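What the Hand Really Costs
4 min read

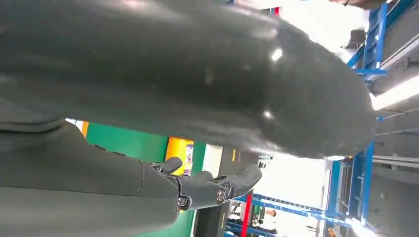

Noura Zein keeps her equipment budget for the Skukbridge shop in a plain spreadsheet, and the robot itself takes up just one line of it (the other 17 are where the money goes, she'll tell you, laughing). Fingers come first. A black hand like this one, with its segmented fingers and those round screw heads at the knuckles, has moving joints, and joints wear, so she sets aside $1,000 for spares before she signs anything! Then there's training, and floor space, and all the little brackets you forget until July. She had quotes from Volletti and Durker, and spent 3 good long weeks going over both with a pot of coffee and a very patient bookkeeper before she picked Durker.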